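Home Economics 2: Fibers and Fabrics
Handout for Week 3, Why Cotton Wrinkles

Last updated: September

I got a little carried away last time with the history of the Cerville mills, so let me go back and do the part you need for the lab. Bring this sheet with you, and please bring a pencil too (pens bleed on the swatches).

Cotton is nearly all cellulose, and cellulose is a long chain of sugar units. The chains lie side by side in the fiber and hold on to each other with weak hydrogen bonds. Weak is the word to underline! When you bend the fiber, some of those bonds let go, the chains slide a bit, and new bonds form in the bent position. Now you have a crease, and it will stay there until something loosens the bonds again.

Water does that very well. It slips in between the chains and takes up the bonding spots, so a damp fiber moves easily. Then it dries in whatever shape you left it. My grandmother used to snap every pillowcase hard before she hung it up, and I thought she was just cross with the laundry.

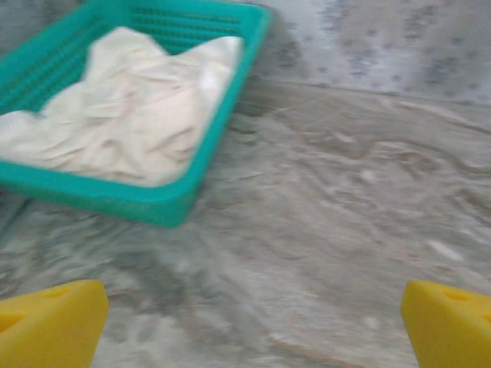
Polyester is a different animal. It hardly takes up any water, so what matters there is heat. Above a certain temperature the chains loosen, and as the cloth cools they set. A hot dryer load left sitting in a pile is the classic way to get creases into a polyester blend that you'll fight with for weeks. Samran Boonyarit asked in class if that's how pleated skirts are made — yes, pretty much, with the folds put in on purpose.

Then there are the "easy care" finishes. A resin ties neighboring cellulose chains together with stronger links, so they spring back after bending. You pay for it in strength, and the cloth tears more easily. We'll look at the Katsaros shirting on page 61 of the reader, both finished and unfinished, and you can pull on the samples yourselves.

For the lab, work in pairs. Fold your swatch once, put the weight on it, wait the full time, then let it recover before you read the angle. Don't flatten it with your thumb first. (You know who you are.) Dionysis Sarantis has the key to the swatch cabinet if I'm running late.

Reading: Hudberg, the chapter on finishes. Skip the dye tables.

Print this page | E-mail this page
Contact the department | Copyright, course staff | Back to top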